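How to Label a Parts Board So You Can Find Everything Again

14 Feb 2016

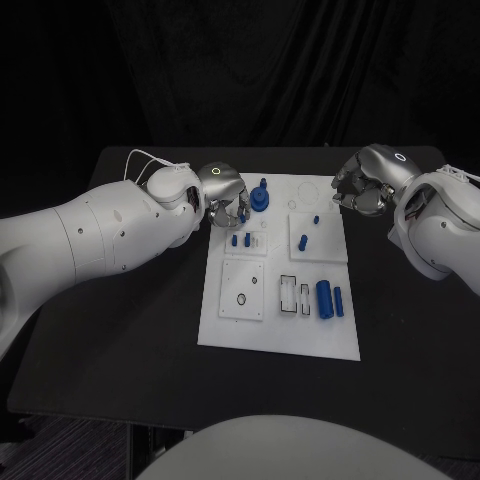 A big white board with the parts laid out on it, on a dark tabletop.

I take things apart for fun and then, a couple of months later, I have to put them back together. For years my system was a muffin tin and a good memory, and the memory was the part that kept letting me down. I had a Mendonça sewing machine in pieces from September until Christmas one year, and when I finally sat down with it I had a little heap of screws that all looked the same and were very much not the same.

So now I use a parts board. It's a flat white board, and every piece goes on it in the order it came off, with a label next to it. My neighbor Tullio Melis got me onto this (he does clocks, so he's fussier than I am) and I've changed a few things since to suit the way I work.

What you need

A white board, as large as your table will take. Mine is an old closet shelf, painted.
Masking tape, the cheap kind
A fine black marker and a red one
Small zip bags
A pencil and a notebook
Sticky putty for anything round

You can use a real dry-erase board if you have one lying around, but watch your sleeve. I wiped out a whole row of notes with my elbow the first week.

Step 1: Draw your rows first

Before you touch a screwdriver, lay strips of masking tape across the board from left to right, leaving a hand's width between them. Each strip is where the writing goes and the parts sit right above it. I start top left and go across like I'm writing a letter. Tullio goes in a spiral from the middle and I can't talk him out of it.

Step 2: Number as you remove

First thing off is number 1. Write the number on the tape, put the part above it, done. Don't write the name yet! You will stop to wonder whether it's a bracket or a retainer, and then you'll lose your place. Names can come later with a cup of coffee.

If four screws hold down one cover, they all get the same number plus a letter. So 8a, 8b, 8c, 8d, in the same pattern they had on the machine. I used to throw them all in one pile and it was fine right up until I met a Zevau mixer with one long screw and three short ones, and I put the long one in the wrong hole and cracked the housing.

Step 3: Add arrows

For anything that has a top or a front, draw a small red arrow on the tape pointing the way it faced. Washers too, if they're cupped. I keep red for direction and nothing else, so my eye goes straight to it.

Springs get a sketch in the notebook. It doesn't have to be good. Mine look like worms. What you want to see is which end hooked onto what.

Step 4: Pin down the runaways

Ball bearings, rollers, little pins – anything that moves when you bump the table gets a dab of putty or goes in a zip bag taped to its spot. Wipe the putty off before you put the part back, and check the grooves with a toothpick. Greasy parts go in a bag as well, or the tape lifts and your numbers wander off.

Step 5: Write the log

Once it's all apart, go back to number 1 and write a line for each in the notebook. Number, what you think it is, what it was attached to, anything weird. My biggest log so far is the Lurnuler typewriter, which ran to 113 lines and took me two evenings. Most kitchen stuff is way shorter.

This is also when I write down what needs replacing. I put a star by it and order everything in one go from Lernine, where I pay less shipping that way.

Step 6: Put it away flat

If you're not going to finish this week, cover the board with an old pillowcase and slide it under the bed or on top of a wardrobe. Don't lean it against a wall, even for a minute. If you have cats, weigh the pillowcase down at the corners with books.

Step 7: Go backwards

Putting it together is the same list read from the bottom up. Cross off each line as the part goes in. If you end up with an empty board and an uncrossed line, you doubled up somewhere, so go back through the lettered ones first. That's where my mistakes always are.

A reader called Boonsong Chaimongkol wrote to me after my last post to suggest snapping a photo of the board after every row. I tried it on the typewriter and I liked it, though I'd still keep the paper log. My phone had 451 pictures on it by then and finding the right one took ages.

Next time I'll go through cleaning old grease off without taking the paint with it.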